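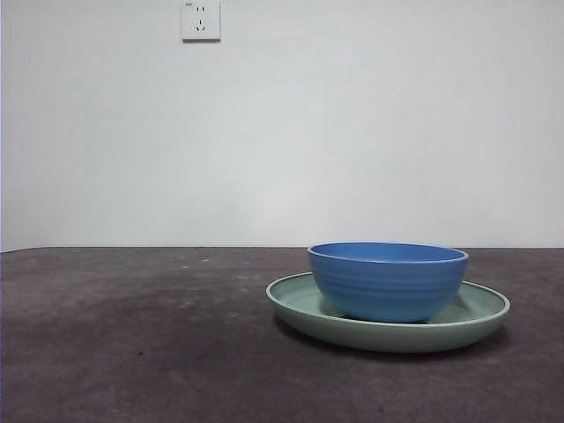

Oi-ling Kao wrote to ask why her planner keeps treating a bowl on a plate as one object, and whether she should just train the detector for longer. She had already trained it for longer. She had trained it over a whole January, by the sound of it, and it had become extremely confident about the wrong thing.

Her question comes up often enough that I've turned my reply into a page. It covers splitting stacked crockery into separate objects, giving each one a sensible pose, and getting the planner to lift the top one without taking the bottom one along for the ride. I use Tendo for the perception side and Plirero for the planning, but the steps carry over to most setups with a depth image and a bit of patience.

What you need

A colour image and a depth image, lined up with each other. A known table height. A planner that lets you say which objects may touch which. If yours only has a single switch marked "ignore collisions", please leave it alone until you've read to the end.

Step 1: Find the table and throw it away

Fit a plane to the depth points and remove everything within 3 mm of it. Most people do this already. What most people also do is fit the plane afresh in every image, which lets a broad plate drag the fit upwards by a small but spiteful amount. Fit it once with nothing on the table, save it, and load it at start-up.

A dark, mottled tabletop is kind to the colour image and less kind to depth. Expect holes. Don't fill them with the average of their neighbours near the edge of a plate, or you will invent a ramp that leads smoothly from table to rim, and the planner will believe in it.

Step 2: Cluster, and accept the bad news

Group what remains by distance. A bowl standing on a plate will come out as one lump, quite correctly, as they're touching. No choice of clustering distance will fix this. I spent longer than I'd like to admit adjusting that number, and at one point had the bowl in four pieces and the plate still attached to one of them.

Take the lump for what it is: a region with at least one thing in it.

Step 3: Split by colour, then check by shape

If you are lucky enough to have a blue bowl on a green plate, colour does nearly all the work. Convert to a colour space that keeps hue apart from brightness, and cluster on hue inside the lump only. Brightness will let you down. One flank of a round bowl faces the light and the other doesn't, and a method that looks at plain RGB will happily offer you a left bowl and a right bowl.

Ask for 2 clusters first. Then ask for 3 and compare. If the third is a thin band running down the side of something, it's shading, and you can merge it back. Tendo has a merge test for this, switched off by default for reasons known only to Tendo.

Colour is a shortcut, though, and one day somebody will hand you white on white. So add the shape check now, while you're in a good mood. Slice the lump into horizontal layers and estimate the width of each. A plate gives you a wide outline low down. A bowl gives you a narrower one that widens towards its rim. Where the outline suddenly jumps inwards on the way up, put your boundary. If the colour split and the shape split disagree, stop and ask for another view. Do not average them.

Step 4: Complete the parts you can't see

Seen from near table level, a bowl shows you its outside and a sliver of its inside. The back of the plate's rim is hidden behind it. If you build a mesh from only the visible points, you'll get half a bowl, and the planner will cheerfully put a finger through the missing half.

Both things are round, so use that. Fit a vertical axis to each object separately, then sweep the visible profile round it. Fit them separately even though it's tempting to share one axis. Bowls are seldom put down in the dead centre of plates, and a shared axis pulls both shapes towards a compromise that matches neither.

Throw away the fit if the two rims come out at different tilts. In my experience this means the depth image has caught a highlight on the glaze.

Step 5: Tell the planner who is standing on whom

This was Oi-ling's real trouble. Once her objects were properly separate, the planner refused to start at all, with the complaint that the bowl was already in collision with the plate. Which it was, in the sense that cups are in collision with saucers.

Add a support relation: plate supports bowl, table supports plate. In Plirero, allow contact for those two pairs and no others. Then limit the bowl's allowance to the first part of the lift, straight up, and take it away afterwards. If you leave it on for the whole motion, the planner will eventually find a route that saves a little time by dragging the bowl through the rim.

Grasp candidates need the same care. Score them against the completed plate as well as the bowl. A side grasp low on the bowl looks excellent until you remember there is a wide dish in the way. Grasps on the bowl's rim from above usually come out on top. I sample 300 and keep the best handful; with 950 the answers were the same and I had time to make tea.

Step 6: Look again

After the planned lift, take a fresh image before doing anything else and compare it with the saved plate. If the plate's region has shifted, mark its pose as stale and run Steps 1 to 4 again. The commonest bug I see is a planner placing things with great precision on a plate that used to be there.

When it still goes wrong

One object, always: the hue clustering is running on the whole image and the wall is eating one of your clusters. Restrict it to the lump.

Bowl floating above the plate: your two axes are fine but the swept profile has no foot, as the plate's rim hides it. Extend the bowl down to the plate's inner surface and call it done.

Planner times out: check the allowed contact pairs for spelling. Plirero accepts any name you give it and says nothing if no such object exists. Mine said "bowel" for an afternoon.

The settings file I use goes in the same folder as your saved table plane. Change the table height before you run it, unless your table happens to be mine.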